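工作日志

2023年8月26日 阴转小雨

本日上午,本馆后勤科就二楼公共茶水间及阅览区饮水设施的试运行情况进行了例行查验,并于午前召开内部碰头会。现将有关情况记录如下,以备季度总结时查考。

茶水间改造工程自一月立项,原定春季完工,因给水支管走向与旧图纸不符,工期两度顺延。现场实测后,设计单位将主管改由北墙引入,地面铺设采用 Sterkodeck 防滑板材。查验中发现靠近门槛处有一块板材略有翘起,已通知施工方下周返工。其余接缝平整,踢脚线收口合格。

饮水台的滤芯更换周期仍有争议。供货方 Vovlow 在交接文件中写明以水量计,我科历来以月份计,两种口径在账目上难以对应。会上议定,自下月起统一按水量登记,登记簿悬挂于设备间门后,由当班人员下班前填写。截至今日上午,水表读数为2447,已作为起始数字记入首页,并由两人签字确认。

关于读者自带杯具一事,本周收到书面意见3件。其中两件要求恢复一次性纸杯供应,一件建议设置公用杯具并每日清洗消毒。本馆自去年停供纸杯后,垃圾清运量确有下降,但年长读者及临时到访者多有不便,此情况亦属实。经讨论,拟先在二楼试行公用陶瓷杯,借用时在服务台登记,归还后统一收回清洗。试行期为31天,期满后依据破损率及读者反馈再行决定是否推广至其他楼层。
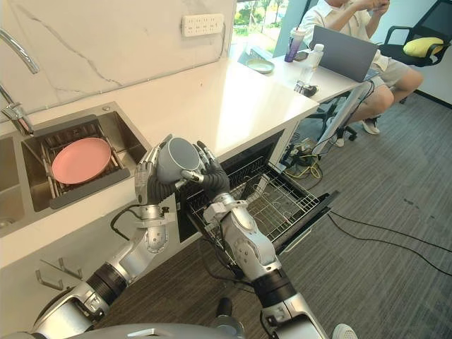

杯具的采购标准亦一并商定。杯身以素色为宜,不印馆徽,以免被当作纪念品带走。杯壁不宜过薄,杯柄应便于手指不灵活的读者握持。采购员提供了两家报价,其中 Bailly 一家单价较高,但承诺破损补货不另收运费;另一家价格较低,交货期却需一个半月。考虑到试行期临近,倾向于前者,待分管领导签批后执行。

清洗流程参照食堂现行办法,稍作简化。每日闭馆后集中清洗一次,午间视使用量加洗一次。洗净后倒扣沥干,次日开馆前检查杯口有无缺损,有缺损者一律停用并登记报废。洗涤用品由食堂统一领用,不另设库存。当班人员提出,周末人手不足,午间加洗恐难保证。此项意见已记录,待下次排班时一并研究。

下午主要处理阅览区噪声问题。新饮水台距离东侧自习座位较近,接水时水声明显,已有读者当面反映。现场试听后,认为声音主要来自出水口与接水盘之间的落差。暂行办法是在接水盘内加垫软胶,效果尚可。长远来看,应将最靠近饮水台的一排座位向窗侧移动,但移动后电源插座位置须相应调整,涉及强电改线,须另行申报。

另,库房管理系统 Trovar 本日午后出现登录迟缓,耗材入库单未能当天录入。信息科答复系服务器例行维护所致,预计明晨恢复。纸质单据已按编号顺序装订,暂存于办公室铁柜上层,待系统恢复后补录。

下班前复查门窗及水阀,均已关闭。西侧走廊的雨水斗仍有滴漏,地面已放置防滑提示牌,并加铺吸水垫。上次维修距今不足三个月,同一位置反复渗漏,应查明是否为屋面排水坡度所致,不宜再以局部填补了事。已填写报修单,并在备注栏中注明要求工程人员上屋面查看。

明日待办:催办饮水台右侧标识牌;核对食堂洗涤用品领用数;将公用杯具试行通知初稿送办公室审阅。通知文字须简明,归还地点应写清楚,字号较以往放大,张贴高度亦应顾及坐轮椅的读者。

后勤科 记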